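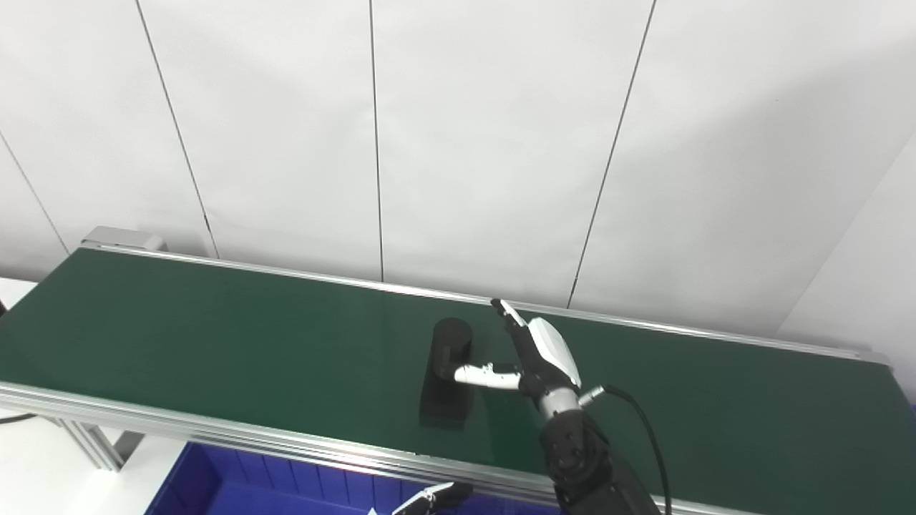 緑色のベルトに載った黒い部品。ブロックの端に短い円柱が立つ。手前は青い樹脂製コンテナ

特集 小物搬送ラインの足元を見直す
ベルト、レール、コンテナの寸法関係

Brultgate編集部

小型ベルトコンベヤの選定資料は、駆動方式、搬送能力、ベルト材質の三項目に紙幅の大半を割いている。機種を決める段階ではそれで足りる。据え付け後の現場で問題になるのは別の箇所で、縁のレールの高さ、終端と壁の間隔、ベルト下に置く容器の位置といった、カタログの本体欄に載らない寸法が作業性を左右する。

今号ではDromdaleの仕分け場を取り上げる。扱うのは小物部品で、コンベヤはPemitzのアルミフレーム型、容器はSaludoの樹脂コンテナである。設備としては小規模で、特注品は使われていない。標準品だけで組んだ場合に寸法がどう決まっていくかを、ベルト面から順に追う。

ベルト面の色

ベルトは濃い緑色で、表面に光沢は少ない。搬送用ベルトの色は緑と白が多く、食品向けには白や青、一般の工業用途には緑が選ばれる傾向がある。色そのものに搬送上の機能はないが、部品との明度差は目視の速さに影響する。

黒い部品を緑のベルトに載せる場合、注意すべきは影である。照明が斜めから当たると部品の脇に影が落ち、黒い輪郭と影の境目が読みにくくなる。影が淡ければ支障はない。影が濃い現場では、照明を一灯増やすか、拡散板を挟む方法がとられる。ベルトを明色に替える案もよく出るが、明色のベルトは擦れ跡と油汚れが目立ち、清掃の頻度が上がる。Dromdaleではベルト色を変えず、照明側で調整する方針をとった。

光沢の強いベルトは、位置によって反射が出る。艶消しのベルトでも終端付近では照明の角度により面が明るく見えることがあり、艶のある部品を流すときは置く位置を中央寄りにずらすと見分けやすい。

ベルト幅と部品の向き

ベルト幅は300ミリである。流す部品の最大長から決めた値で、余裕は大きくない。

長手のある部品をベルトに載せる向きには、流れに沿わせる縦置きと、流れを横切る横置きがある。縦置きは幅方向の余裕が残り、レールに接触しにくい。横置きは流れ方向の占有長が短く、単位時間あたりの個数を稼げるが、端がレールに触れると部品が回り、向きがそろわなくなる。

直方体の上に円柱が載った形の部品では、重心の位置も考える必要がある。円柱が片端に寄っていれば重心もそちらへ寄り、起動と停止の際に生じる慣性の影響は左右均等にならない。ベルト速度は毎分7メートルに設定されている。この程度の速度で急停止を避ければ転倒の心配は小さいが、背の高い部品を混載する日には起動時の加速を緩める設定に切り替える。

つかむ側から見ると、円柱の側面は扱いやすい箇所である。平らな上面を上から押さえる取り方より、側面を横から挟む取り方のほうが持ち上げの途中で傾きにくい。ブロック部分を挟む場合は、長辺側の二面を使うのが基本になる。短辺側の二面で挟むと開き幅が大きくなり、円柱の位置によっては指が当たる。

手前と奥でレールが違う理由

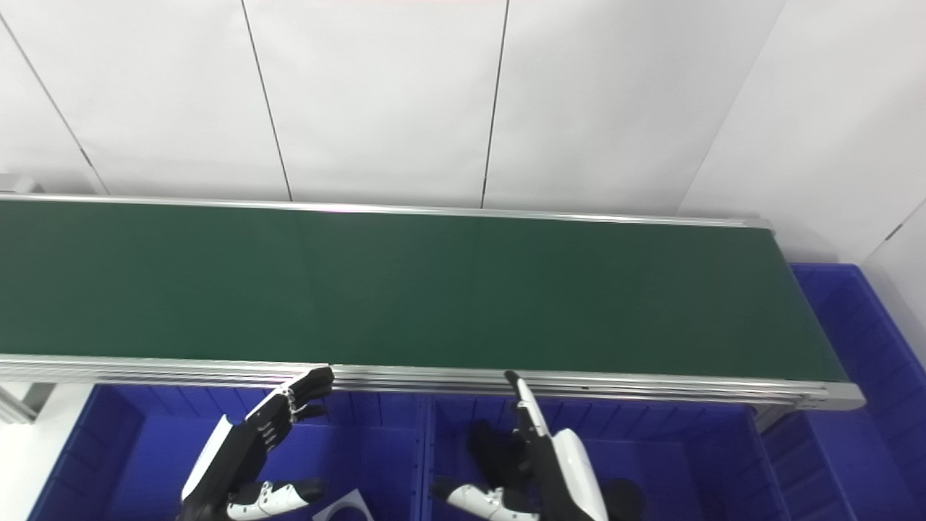 コンベヤ終端部。奥は細いレール、手前は溝の並ぶ幅広のアルミ材で、下に青いコンテナが並ぶ

アルミフレーム型のコンベヤでは、左右の側材に同じ断面を使う機種と、手前と奥で変える機種がある。Dromdaleの設備は後者に見える構成で、奥側は細く、手前側は幅がある。

奥側のレールはベルト面よりわずかに高い。部品が奥へ転がり落ちるのを防ぐ低い縁で、ガイドと呼ぶには背が足りない。高いガイドを付ければ落下は確実に防げるが、奥側の部品に手を伸ばしたとき、指先や手首が当たる。低い縁は円筒形の部品が転がった場合に一度受け止める程度の働きで、重い部品を勢いよく当てる使い方は想定されていない。

手前側は平行な筋が何本も走る押し出し材である。この種の側材は溝にナットを入れ、センサや受け台、表示板などを任意の位置に固定する目的で使われる。溝のピッチは25ミリで、後付け部品の穴位置をこの値に合わせておけば、位置替えに追加の穴あけが要らない。

一方で、溝は粉じんをためる。小物部品のバリや梱包材の繊維が入り込み、ナットの滑りが悪くなる。溝カバーを差し込むのが通常の対策だが、取り付け位置を頻繁に変える現場ではカバーの着脱が手間になり、外したままになりやすい。Dromdaleでは使わない区間だけにカバーを入れる案を検討中で、八月の時点では未実施である。溝の清掃は土曜日の終業前に行い、細い刷毛で終端側へ掃き出す。

幅広の側材には、もう一つ寸法上の影響がある。手前の縁からベルト端までの距離が、側材の幅だけ延びることである。作業位置から部品までの到達距離を計算するとき、ベルト幅だけを足して側材の幅を落とす例は少なくない。幅300ミリのベルトであっても、腕を伸ばす距離はそれより長い。奥側のレールを細く抑えた機種では、この延びの影響が設置奥行きの面で一部相殺される。

終端と壁の距離

コンベヤの終端は角形のアルミの部材で閉じられ、その先に白い壁がある。壁際で終わるラインは床面積の節約になるが、保守の条件は悪くなる。

終端側で必要になる作業は、ベルトの張り調整、蛇行の修正、ローラー周辺の清掃である。張り調整のねじが終端面に向いている機種では、工具を差し込む方向に空間が要る。側面から回す機種であれば壁に近づけても作業できる。選定時に本体の外形図だけを見て置き場を決めると、この違いが抜け落ちる。外形図に保守空間の線が入っていない場合は、調整ねじの向きを製造元に確認するのが確実である。

蛇行は、据え付け直後と、ベルトが伸び始めた時期に出やすい。修正の手順は次のとおりである。

一 ベルト上の部品をすべて降ろす。
二 無負荷で運転し、ベルト端と側材の隙間を左右で比べる。
三 寄っている側の調整ねじを少し締め、しばらく回して様子を見る。
四 隙間の差がなくなるまで三を繰り返す。
五 部品を載せ、同じ位置で隙間を測り直す。

Dromdaleの管理値は、ベルト端と側材の隙間の左右差で5ミリ以内である。これを超えた場合はその日のうちに修正する。ねじを一度に大きく回すと反対側へ寄りすぎ、戻すのにかえって時間がかかる。三の工程で待つ時間を惜しまないことが、結果として調整を短くする。

壁の隅に終端を向ける配置では、光の回り方にも差が出る。向きの異なる二つの壁面で明るさがそろわず、ベルト終端の見え方が途中の区間と変わる。検査を兼ねる作業を終端で行うなら、照度の測定点を終端側にも設けておきたい。

ベルト下のコンテナ

容器は青い樹脂製コンテナで、コンベヤの手前側、ベルトより低い位置に並ぶ。内壁には縦のリブがある。リブは壁の剛性を上げるためのもので、薄い肉厚でも積載時の膨らみを抑えられる。

小物部品を入れる容器としては、リブに二つの注意点がある。第一に、細い部品がリブの間に立って残る。空にするときは傾けるだけで済ませず、内壁を目で確かめる必要がある。第二に、リブの角に部品が当たると、柔らかい表面処理に擦り傷が付くことがある。外観を問う部品では内張りを入れるか、内壁の平らな型に替える。

容器を隙間なく並べる利点は、落下物が床に出ないことである。離して置くと、隙間に落ちた部品は脚の周りに転がり、拾うには容器を引き出さなければならない。密着させた場合の欠点は、一つだけを抜きにくい点にある。縁が互いに接していると指が入らず、隣の容器ごと動いてしまう。Saludoの同型には縁の外側に持ち手の張り出しがある版とない版があり、並べて使うなら張り出しのない版が収まりやすい。抜き出しの頻度が高いならば選択は逆になる。

色については、全容器を同色にするか、区分ごとに変えるかで意見が分かれる。同色にすると予備の管理が一種類で済み、破損時の差し替えが早い。区分ごとに色を変えると入れ間違いの発見が早いが、特定の色だけが不足する事態が起こる。同色で運用する場合、区分は札で示すことになる。札の位置は縁の内側が見やすい。外側に貼ると、密着させたときに隠れる面が出る。

投入高さと音

ベルト面から容器の底までの高低差は、部品の損傷と騒音の両方に関係する。容器が空のとき落差は最大で、最初の数個が最も強く底を打つ。硬質の部品を硬い樹脂に落とせば音も大きい。

対策は三通りある。底にマットを敷く、容器を台で持ち上げる、手で底近くまで運んで放す。マットは安価だが、油の付いた部品では吸着と汚れが問題になる。台上げは落差を確実に減らす反面、容器の縁が側材に近づき、出し入れの際に縁がぶつかる。手で運ぶ方法は設備の変更が要らない代わりに一個あたりの時間が延びる。

Dromdaleではマットと手運びを部品ごとに使い分けている。黒い表面仕上げの部品は傷が地色で現れやすく、手運びの対象である。投入の向きも決めてあり、円柱の付いた側を上にして置く。先に入れた部品の円柱にブロックの角が当たるのを避けるための取り決めで、容器が半分ほど埋まった段階からは一層ごとに中敷きを挟む。

脚と配線

支持脚も側材と同じくアルミの押し出し材で組める。容器をベルト下に寄せる配置では、脚の位置が容器の割り付けを決める。脚の間隔が容器の幅の整数倍になっていないと、半端な空きが生じる。脚を動かせる機種であれば、容器の寸法を先に決め、それに合わせて脚を固定する順序が望ましい。実際にはコンベヤが先に入り、容器は後から選ばれることが多い。その場合は脚を避けて並べ、余った幅を端に寄せる。

床近くを通るケーブルは、容器を引き出す動線と交差しない側へまとめる。容器の底で踏む位置にあると、被覆が少しずつ傷む。側材の溝を配線路として使う方法もあり、結束具の取り付けには先の25ミリピッチがそのまま使える。ただし、後付けの台やセンサと同じ溝を取り合うため、上段を機器、下段を配線と分けておくと変更の際に混乱が少ない。

寸法確認の順序

新設時に図面上で確かめる項目を、作業の流れに沿って並べておく。

・流す部品の最大長と、縦置き・横置きの別
・ベルト有効幅と、手前側の側材を含めた到達距離
・奥側レールの高さと、部品をつかむ位置の高さ
・調整ねじの向きと、終端から壁までの距離
・容器の外寸、縁の張り出し、脚の間隔
・ベルト面から容器の底までの落差
・照度の測定点

側材の幅と縁の張り出しは、製品の型番が同じ系列でも版によって異なることがある。発注前に実測値か最新の外形図で照合し、脚の固定は容器の現物を並べてから行う。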